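Bench and Storage Room Walk-Through, Bustamante Building, Ground Floor
Round: November, started 7 a.m.

1. Exits and corridors
Both exits open from the inside. The rear one needs a shoulder. The sheet from the last round says "door adjusted", and I would like to know who adjusted it and in which direction.
Result: pass, with doubts.

2. Fire extinguishers
Tags are signed. Signing a tag takes four seconds and proves that somebody owns a pen. I checked the gauges as well, and the one by the loading door reads at the bottom of the green.
Result: replace or recharge before the next round.

3. Eyewash
Ran it for a full minute. Brown at first, then clear. The weekly flush log has a tick in every box, all in the same ink and the same slant. I don't believe it.
Result: fail. Flush it, then fill in the log, in that order.

4. Work surfaces and racks
Tabletops get wiped at the end of every shift, and test tube racks go back on the shelf if they're going to stand overnight.
Result: pass.

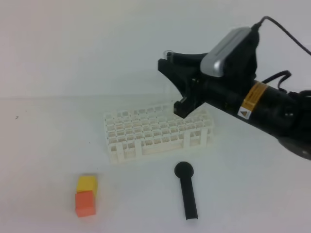 Geert Verbruggen
Site safety inspector, Gornirero

5. Labels
Warning labels should be readable from where a person would normally stand. People tell me "everyone here knows what it says". New hires don't, and neither do I. Two cabinets in the storage room carry labels faded to plain yellow.
Result: fail for the cabinets, pass elsewhere.

6. Chemical storage
Acids and bases are on separate shelves now – last time they were neighbors. The inventory lists 1,166 items. I pulled 9 at random and found 7. The explanation was that the other two had been "used up recently", which may be true, but then the list is wrong.
Result: fail. Recount, and date the new list.

7. Cords and outlets
No extension cords across walkways. One power strip in the office is plugged into another power strip. I wrote this up last time too.
Result: fail, repeat finding.

8. Ventilation
Omov serviced the hood and left a sticker saying it performs at 100 percent. Of what, the sticker doesn't say. I've asked for the airflow readings and will mark this item when I have them.
Result: open.

9. Training records
The Dosell online course shows everyone as complete. Average time spent on it was about 12 minutes, including the quiz. I asked two people where the spill kit was and got two different answers – one of them correct.
Result: pass on paper. Repeat the spill drill in person.

Open items go to the building manager. Please don't send me "done" without a photo or a reading.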